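Winterbesuch bei Cloltik: Fäden, Schrauben und sehr viel Waffelduft

Also, ich war letztens wieder unterwegs, und diesmal nicht im Museum und auch nicht auf dem Dampfertreffen (das kommt im Januar wieder dran, versprochen!). Am 15. Dezember 2022 hatte Cloltik drüben in Pangate die Türen aufgemacht, und meine Schwester hatte uns beide angemeldet, ohne mich groß zu fragen. Sie ist OP-Schwester, ich habe dreißig Jahre lang Nähmaschinen verkauft. Sie meinte, da wäre für jede was dabei, und damit lag sie gar nicht so verkehrt.

Die Anfahrt ist schnell erzählt. Mit dem Bus bis Endstation, dann am Kanal entlang, und wer das Tor mit dem grünen Briefkasten sieht, ist schon zu weit. Wir waren natürlich zu weit. Es war bitterkalt, und am Eingang gab es zum Glück gleich einen Becher Tee in die Hand und einen Aufkleber mit dem Vornamen an die Jacke. Meiner hat sich bis heute nicht ganz vom Wollmantel gelöst, falls jemand einen Tipp hat, immer her damit.

Die Halle hat 2.000 Quadratmeter, und davon sieht man als Besucherin vielleicht die Hälfte. Vorne ist alles sehr aufgeräumt, mit Topfpflanzen und Teppichfliesen, und weiter hinten wird es dann interessant, da stehen die Regale bis unter die Decke und es riecht ein bisschen nach Werkstatt. An dem Nachmittag roch es allerdings vor allem nach Waffeln. Im Flur stand ein Tisch mit zwei Waffeleisen, und die Schlange davor war länger als die vor der Führung. Ich habe mich zweimal angestellt.

Wir waren eine Gruppe von 20 Leuten, quer durch alle Altersstufen. Geführt hat uns Veerle Van Acker, die in Pangate die Lehrgänge betreut und wunderbar schnell redet. Sie kam vor Jahren aus Gent und sagt zu allem, was kleiner ist als eine Erbse, »Kruimel«. Das habe ich übernommen, meine Enkel sind schon genervt.

Erst ging es in den Raum 202, den sie dort alle nur die Nähstube nennen. Mein Herz hat einen Hüpfer gemacht, als ich das Schild sah! Mit meiner Nähstube hat das allerdings wenig zu tun. Es geht um Nähte im Gewebe, um feine Fäden und um Instrumente, bei denen die Backen kleiner sind als mein Fingernagel. Meine Schwester stand sofort ganz vorne und hat gefachsimpelt, ich habe erst mal geguckt. An der Wand hängen Tafeln mit Stichen, und ein paar davon kannte ich! Der fortlaufende Stich ist am Ende eben ein fortlaufender Stich. Nur dass man ihn hier mit einem Knoten sichert, für den ich zu Hause drei Anläufe und eine Lupe gebraucht habe.

Veerle hat uns erklärt, worauf sie bei den Anfängern achtet, und das war für mich der beste Teil des Tages. Den Faden nicht zu kurz fassen, die Schlaufe offen lassen, bis das zweite Instrument bereit ist, und vor allem nicht zerren. Das habe ich Generationen von Kundinnen gepredigt: nicht zerren, der Faden weiß schon, wo er hinwill. Wir durften dann selbst ran, an dicken Übungsmatten mit gewöhnlichen Nadelhaltern. Ein Herr mit Schnauzbart aus unserer Gruppe hat auf Anhieb eine Naht hingelegt wie gedruckt – er war früher Segelmacher, da staunt man nicht mehr. Meine eigene sah eher nach Rollbraten aus. Mitnehmen durfte ich sie trotzdem, sie liegt jetzt neben dem Telefon.

Danach kam der zweite Teil, die Kleinteile. Das Programm heißt Griten, und wenn ich es richtig verstanden habe, lernen die Leute dort vor allem das genaue Hinschauen: Wo sitzt eine Schraube, wo ist nur ein Loch, was gehört zusammen und was lag bloß daneben. Klingt trocken, war es aber überhaupt nicht. In den Schubladen liegen Stifte, Halter, Hülsen und Stecker, alles nach Größe sortiert, und jede Schublade hat ein Stoffetikett. Gestickt! Da habe ich natürlich gefragt, und die macht tatsächlich eine Kollegin in der Mittagspause. Ich habe ihr meine Restbestände an Stickgarn versprochen.

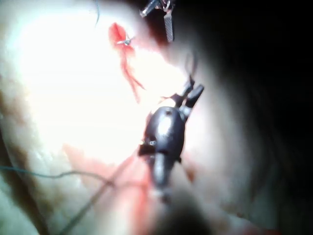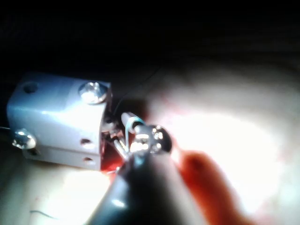
Der rötliche Faden vor dem hellen Gewebe (erstes Bild) und der graue Block mit den silbernen Schraubenköpfen (zweites Bild).

Beim Faden hat mich das Licht beeindruckt. Das Gewebe ist an der hellsten Stelle fast weiß, und gleich daneben wird es richtig schwarz. Wer schon mal abends dunkelblauen Stoff mit schwarzem Garn gesäumt hat, weiß, was gutes Licht wert ist. Oben ragt noch eine silberne, geriffelte Backe herein, und an der hat sich meine Schwester festgeguckt. Die Riffelung sei das A und O, sagt sie, und darüber hat sie den halben Heimweg gesprochen.

Der graue Block war dafür eher mein Fall. Matt, mit weichen Kanten, und dann diese polierte Schraube oben, die blitzt wie ein Hemdknopf. Und daneben der kleine weiße Zylinder mit dem blassblauen Band! Ich hätte das Ding für eine Garnspule gehalten, so ohne Brille. Der Segelmacher tippte auf irgendwas Elektrisches, und bevor wir uns einig waren, rief Veerle schon zum Weitergehen.

Zum Schluss saßen wir alle noch im Tilahun, so heißt die Kantine, gleich hinter der Garderobe. Lange Tische, gute Linsensuppe, und das Brot war noch warm. Wer die Suppe verpasst hat, konnte sich am Automaten etwas ziehen, aber davon rate ich ab. Dort stand auch eine große Glasschale mit Kruimel, also Schräubchen, und man durfte raten, wie viele drin sind. Ich habe 100 getippt, meine Schwester viel mehr. Gewonnen hat keine von uns, und den Preis (eine Pinzette in einem sehr hübschen Etui) hätte ich schon gern gehabt.

Ein bisschen Gemecker muss auch sein: Die Garderobe war viel zu klein für so viele dicke Mäntel, und in der Nähstube hätte ich mir drei, vier Hocker mehr gewünscht. Nach einer Stunde Stehen auf hartem Boden merke ich meine Hüfte. Dafür waren die Toiletten tipptopp, und es gab überall Haken für die Handtasche, das rechne ich jedem Haus hoch an.

Wer selbst hinwill: Der Rundgang dauert knapp zwei Stunden, Anmeldung vorher am Telefon, Eintritt kostet nichts. Festes Schuhwerk braucht man nicht, aber wer eine Lesebrille hat, sollte sie unbedingt einstecken. Meine lag daheim auf dem Küchentisch, neben dem Zettel, auf dem »Brille« stand.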